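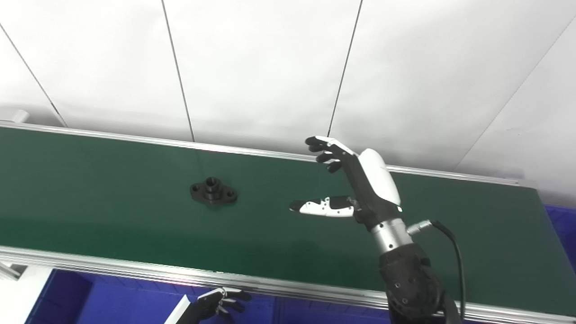
Does "New and Improved" Mean Anything?

You have seen the words on cereal boxes, shampoo bottles and tubes of glue. NEW! IMPROVED! Sometimes there is a star around them, or a lightning bolt. Before you believe a lightning bolt, ask it some questions.

Improved how?

"Improved" means made better. But better at what? A glue could dry faster. It could smell less awful. It could also come in a bottle that is cheaper to make, and that is better for the company and no different for you. If the box doesn't say what changed, you are allowed to wonder.

Let's make up a snack called Brarberg Bites. The old bag said "crunchy." The new bag says "now crunchier!" Crunchier than what? The old Bites? A wet sock? A sentence with "-er" in it needs two things to compare, and ads love to leave one of them out.

Watch the numbers

Numbers look like facts. They can be, but they can also be picked very carefully.

Say a poster tells you that 929 kids love Brarberg Bites. That sounds like a lot of kids. How many were asked? If the company asked 930, wow. If it asked a million, most kids would rather eat the bag. The poster won't help you here, so the number doesn't tell you much.

Or say the bag has "30 percent less sugar." Less than the old bag? Less than a candy bar? And is the bag the same size as before? Turn it over and look for the weight. A bag that used to hold 400 grams and now holds less has less of everything in it, sugar included.

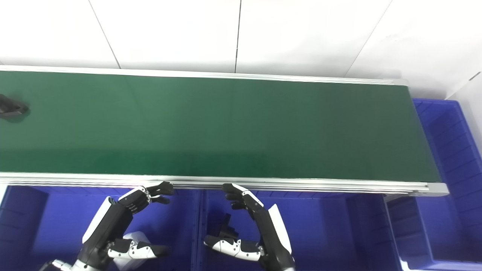 Who says so?

Ads also like to tell you how something was made. "Factory fresh." "Carefully crafted." Those words sound nice, but try to think of a company that would print "carelessly crafted" on a box. If no one would ever say the opposite, the words aren't telling you much.

Then look at who is talking. A company that sells a thing wants you to buy it. That doesn't make it a liar – ads aren't supposed to say false things – but it does get to choose which true things go in big letters.

Try it at home

Pick one package from the kitchen and read the front. Write down every claim. Next to each one, write "I can check this" or "I can't check this." The weight goes in the first group. "Yummiest ever" goes in the second, even if you happen to agree.

Then do the same with this page. We said ads love to leave things out. Did we prove it?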